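Reading time: 2 min

How Long Does a Towel Hold On to Water?

Our project started with an argument in the Flonham dorm laundry room - Nattawut Khamphan swore thin towels dry faster, and Grethe wanted proof. So we soaked 8 towels, hung them up and weighed each one every 2 hours. I loved this part!

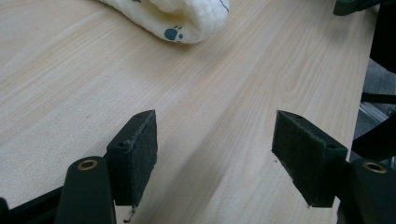
The thickest towel took 18 hours to get back to its starting weight. Next we want to try it again in September with a fan running.

Filed under: Student Projects, Home Science

Recent reports
- Why Bread Goes Stale
- Measuring Rain at Kostiuk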